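Slide notes: Can it clear the table yet?
Valstead workshop series, session 2
29 Mar 2023

Slide 1 – Title
Leave up while people sit down. State the scope: fixed arms, parallel grippers, indoor chores. No legged machines, no vacuums. Questions at the end except for definitions.

Slide 2 – The task
Sorting blocks and plates on a taped table. Give the audience a few seconds before talking.

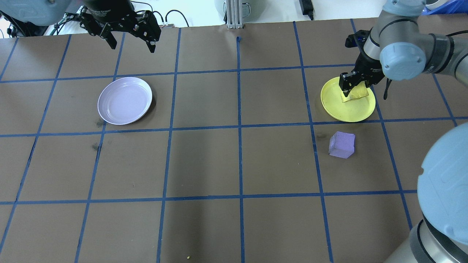
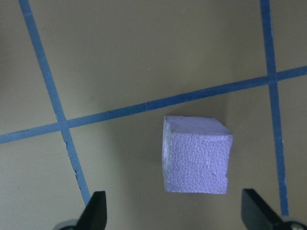
Taped workspace with lavender foam cube. First view: both arms, two plates, right gripper closed on the translucent yellow cube. Second view: close-up from the gripper.

Point out the grid. Tape gives people a way to say where things are, and it makes resets repeatable. A kitchen counter has no grid. Come back to this on slide 6.

Point out the texture in the close view. At this range the beads in the foam are visible, and so are the chipped corners. From the head view the same kind of block is a small lavender shape with soft edges. A policy that gets both views has to learn which one to trust at each stage of the reach. Far away, use the head view. In the last few inches, use the wrist.

Slide 3 – What counts as "can do"
Three definitions in circulation:
Did it once, on video.
Does it most of the time on the bench where it was trained.
Does it in a room it has not seen, with no engineer present.
Ask which one the audience has in mind when they read a headline. Most published results sit at the second. Household work needs the third.

Slide 4 – Mostano bench test
Our own test, plate and block sorting, 50 trials. Same table, same lights, same objects, start positions changed between trials. 17 failures. Break them down verbally:
Largest group: grasp closed off center and the block rotated out.
Next: gripper touched the plate rim on the way down and the plate moved.
Remainder: arm stopped above the object and did not commit.
No failure was caused by motor strength or reach. The hardware was adequate for every trial. Say this slowly, it is the main technical point of the first half.

Slide 5 – Shop floor comparison
Skikside parts line. Kitting task, small molded parts into trays. The trays are located by pins, the parts arrive in a known orientation, and the lighting is enclosed. Under those conditions the cell runs a full shift with around 2 stops for a person to clear. The arm is no better than the one on our bench. The difference is in the fixtures.
If asked about cost: fixtures and guarding came to more than the arm. Do not give a number.

Slide 6 – Moving it into a house
Bogale trial flat, one kitchen, one utility room. List what changed from the bench:
No tape, no fixed object positions.
Window light, which moves during the day.
Plates stacked, nested, or with food on them.
Surfaces at different heights.
Loading a rack with dry plates was workable at low speed. Glasses were not attempted. Laundry folding was attempted with towels only, and a person folded faster by a wide margin.

Slide 7 – Where that leaves the question
Shop floor: yes, for repeated work with controlled parts, and this has been true for years. What is newer is the shorter setup time when the task is taught by demonstration.
Household: single steps, supervised. Not a whole chore from start to finish. Clearing a table includes scraping, stacking, carrying, and deciding what is trash – the pick is the smallest part of it.

Slide 8 – Next
Repeat the bench test in May with the tape removed and plates of a different depth. Report the failures by type again so the two sets can be compared.

Backup slide – gripper finger wear, only if asked.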